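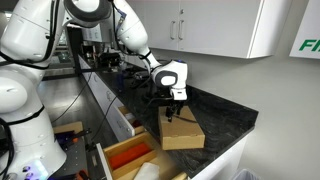
The arm and its gripper over the box on the worktop.

I think a shared workshop should teach its robot on the furniture it already has. Heikki Kettunen wants a clean bench with everything bolted down. His way gives tidy results, and I can see why he likes them.

But a drawer with wooden dividers is closer to what people own. So is a cardboard box with tuck-in flaps. We have spent 50 hours of members' time on this build, and the useful ones were spent at the kitchen units.

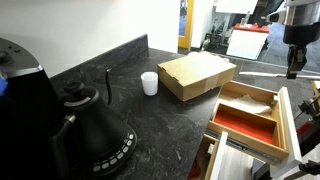
What I would change

Keep the kettle and cups where they are. Write down every failed grasp, including the dull ones. Leidy Lozano has started a notebook for it, kept by the door.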